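Skenmont Public Assembly Guide for Organisers
Section 4: Giving notice and setting up on the day

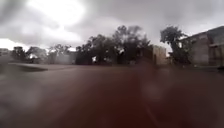
This section applies to rallies, vigils, marches and costumed or silent protests held on land managed by the Pukbridge district. It replaces the version issued in May. Section 3 covers the choice of site.

4.1 Giving notice

1. Complete the notice of assembly form. Give the purpose of the gathering, the start and finish times and the expected attendance.
2. Attach a site plan showing the speaking area, the first aid point and all exits.
3. Name one organiser and one deputy. Both must be reachable by telephone for the whole event.
4. Lodge the form at least 16 days before the gathering. An acknowledgement will be sent to the organiser.

Note: Notice is not a request for approval of your message. Staff do not assess the content of speeches, signs or costumes when processing the form.

Caution: If you expect more than 1000 people, a traffic management plan must be lodged with the notice. Forms received without the plan will be returned.

4.2 Marshals

1. Appoint one marshal for every 160 people expected.
2. Brief marshals on the route, the exits and the complaints procedure in Section 6.
3. Issue each marshal with a high-visibility vest. Vests may be borrowed from the Zastason Street counter against a signed receipt.

Note: Marshals have no power to search, detain or remove any person. Refer such matters to police.

4.3 Sound and structures

1. Place loudspeakers facing away from homes and the hospital.
2. Keep a clear path 4 metres wide for emergency vehicles.
3. Weight all marquees and banner frames. Pegs must not be driven into paved surfaces.
4. Switch off amplified sound at the finish time stated in the notice.

Caution: Open flames, including candles, require a separate permit. Battery candles do not.

4.4 Counter-protests

Where two groups give notice for the same place and time, each organiser will be contacted and offered a separate area. Neither group may enter the area allotted to the other. Disputes over boundaries should be raised with the duty officer.

Last revised December 10, 2019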